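Home Stories Archive Submit Contact

The Spare

Sibusiso Xaba had the service desk at Tindport to himself on the night shift, and at 21 minutes past two the archive went quiet. It didn't crash. The lights on the front stayed on and the list of files still came up on his screen, all 3365 of them, but none would open.

He called Geert Van Hecke, who was asleep.

"Which drive?" Geert said.

"It doesn't say."

"Then start with the one nearest the wall."

Sibusiso put the phone on the bench with the speaker on. He had worked for Waslow for 60 days and had never pulled a drive without someone beside him. The old harbor records were in there, ship lists mostly, and the letters a man named Czerwiński had written home from the port over nine years. Sibusiso had read some of them on slow nights. Czerwiński complained about his landlord and the price of coal. In January he always asked for socks.

"Are you looking at the panel?" Geert said.

"Yes."

"Drive on the left, memory on the right. Leave the memory alone."

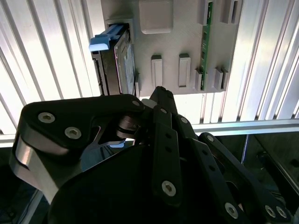 "It's got a blue handle," Sibusiso said.

"They do. Pull straight. If it sticks, stop and push it back in, then try again."

He could hear Geert filling a kettle. Somewhere in the yard a truck was backing up.

"What if it's the wrong one?"

"Then you put it back and we try another. I've done this 900 times and I've picked the wrong one plenty."

"And the letters?"

"What letters?"

Sibusiso told him about the landlord and the coal and the socks. Geert didn't say anything for a while. The kettle started to whistle and he took it off.

"There's a copy at Turnia," Geert said. "It's a year old, but it would have your man in it. Go ahead and pull."

Sibusiso wiped his hand on his pants and reached in.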